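Teleop demos for handoffs, how many do you throw away?

plukport_ben
Posted April 14, 2026

Question for anyone teaching bimanual tasks with leader arms. We're doing a shoe bench at Halstead and I'm up to 474 episodes toward a target of 1,000. I drive both arms, one in each hand. My problem is the handoff. Left gripper picks the thing up, passes it to the right, and I hesitate every single time. The policy learned the hesitation beautifully – it now hovers for ages before closing. Do you delete the slow ones or keep them?

vanwyk_fan
Keep them. If you only keep the smooth runs, the policy has no idea what to do when it's a little off. I'd trim the dead time where neither arm is moving and leave the rest alone.

torque_and_tea
Gonna disagree with that! Trimming gave me jumps in the joint positions that were way worse than the hovering. I threw out 69 episodes last March, recorded them again after some practice, and the hovering mostly went away. Slow operator, slow robot.

vanwyk_fan
You trimmed across a movement then. Cut only where the joints are really still and there's no jump.

torque_and_tea
Nobody's hands are really still on a leader arm lol. Mine sure aren't.

nonine
Have you tried just guiding the arms by hand for the handoff part? You feel the contact that way. With remote control I can never tell if I've got a grip or I'm just squeezing air.

plukport_ben
I tried hand guiding for a day, and my own arms were in the head camera the whole time, so I gave up on that. Also I can't push two arms around and work both grippers, I'd need a third hand.

The worst items are the floppy ones. A box is easy, I know where the far end is. With an insole I hold it near one end and the other end sticks way out toward the right gripper, and if my angle is off even a little the right fingers come in too high. 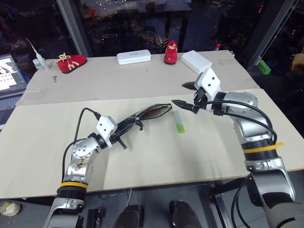 So then I back up, lower the left wrist, come in again, and there's my hesitation recorded forever. I could rest the tip on the board first and pinch it from there, but then I've changed the task halfway through the dataset and I don't love that.

nonine
Change it. I'd take 3 sessions of a motion you can repeat over a mountain of one you can't. Label the new ones separately and train both ways.

vanwyk_fan
Agree with nonine on the labels. Still wouldn't delete anything.

plukport_ben
OK, new label it is. I'll put the old ones in their own folder for now and run the board version tomorrow – will post the curves when I have them.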